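Disputed Land and Demolition Orders: What the Claims Rest On
Student project report, submitted 04/06/2023
Leonidas Kokkinos

3. Findings

The project set out to test a claim that comes up in nearly every article on the Pultitis hillside dispute: that demolition orders there are handed out "according to the law" and that politics has no part in them. I started out doubting this, and I still doubt it, but my reasons have changed.

Both sides tell a clean story. The residents' group, Domemen, says families settled on the ridge in good faith and were singled out. The district office says every order followed the same steps. I read the four case files that were open to the public and found neither story very convincing. In two of them the warning letter is missing. The office told me by email that the letters "would have been sent", and I do not accept that as evidence of anything.

Domemen does no better. Its leaflet says the land at Spanos was bought legally, but the deed it prints covers a plot further down the slope. When I asked about this I was told the border had moved. Maybe it had. I asked for a map and did not get one.

The Enonum appeal is the one most people cite as proof that the courts are fair. The order was put on hold for almost six months and then carried out anyway in December, before the written ruling was out. Supporters of the district call this a technical matter. A family that has lost its kitchen and roof may see it differently - and so would most readers, I think, if the papers reported the dates.

4. Limits

I could not visit the ridge. Everything here comes from files, leaflets and emails, and the people who wrote them all wanted something. I also read the local press only in translation. My advisor thought section 3 was too hard on Domemen. I looked at it again and left it as it was.

5. What I would do next

Compare the orders that were carried out with those that were quietly dropped. If the district really treats everyone alike, that list should be easy to hand over. I have asked for it twice.

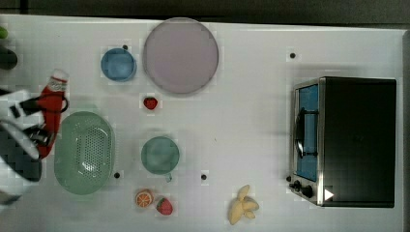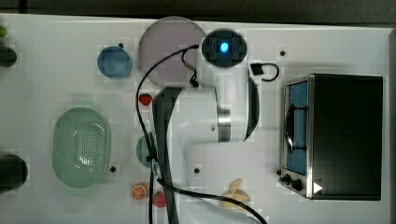 Fig. 2. White tabletop from above, two views.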